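Tasach Duvet Cover Set
Item no. 2455
Sold by Overgaard Bed & Bath, Bovton

The Tasach is a washed cotton duvet cover with matching pillowcases, made for everyday beds and rental rooms. The fabric is a plain weave, softened before sewing, and it is meant to be used without ironing. It goes on the bed straight from the dryer or the line.

The set comes in eight colors. All of them are dyed in the same strength, so a replacement pillowcase bought later will sit well next to an older cover. Small differences between dye lots are normal. If you need several sets for one house, order them together and put a note in the comments box.

What you get
One duvet cover with button closure
Two pillowcases, envelope back (one with the twin size)
A storage bag in the same cotton

Sizes
Twin, full/queen and king. The pillowcases are 26 inches long and fit a standard pillow. King pillowcases are sold separately under item no. 1466.

Where it is used
Unnur Lund has the Tasach in the rental rooms she runs in Westambridge. She changed over from a polyester blend in April and keeps two sets per bed, one on and one in the closet.
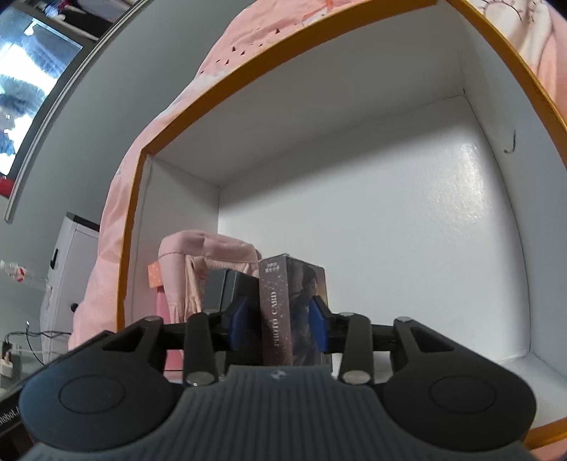
Westambridge, April.

"Guests sit on the beds, eat on the beds and put suitcases on the beds," she says. "I wanted something I could wash hot and put back the same afternoon. The buttons are the only part I would change. A zipper is faster when you have a lot of rooms to turn over."

We have had the same comment from other rental customers. A zipper version is being tested and will get its own item number when it is ready.

Corner ties
Each inside corner has a cotton tie. Knot it through the loop on your duvet before turning the cover right side out. If your duvet has no loops, Overgaard sells sew-on loops by the packet.

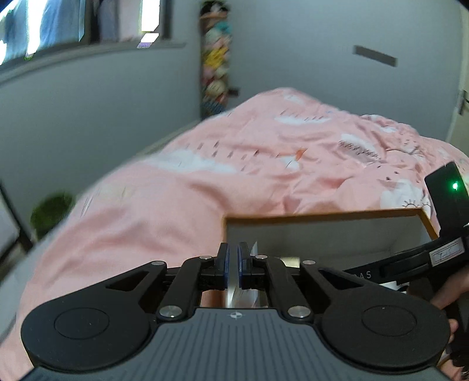
Pink bedding in a small room.

Care
Wash before first use. Machine wash warm or hot with similar colors. Close the buttons before washing. Do not use bleach on the dyed colors. Tumble dry on medium and take the cover out while it is slightly damp if you want fewer creases. The cotton wrinkles, and it keeps a relaxed look on the bed even when pulled straight.

Shrinkage
Most of the shrinkage is taken out before sewing. Expect a little more in the first two hot washes. The cover is cut with room for this.

Shipping and returns
In-stock colors leave the Bovton warehouse the next working day. Unwashed sets can be returned in the storage bag. Washed sets can be returned only if there is a fault in the fabric or stitching.

Questions about bulk orders go to Poul Hallgrímsson at the Bovton store. Please include the number of beds, the sizes and the color you want.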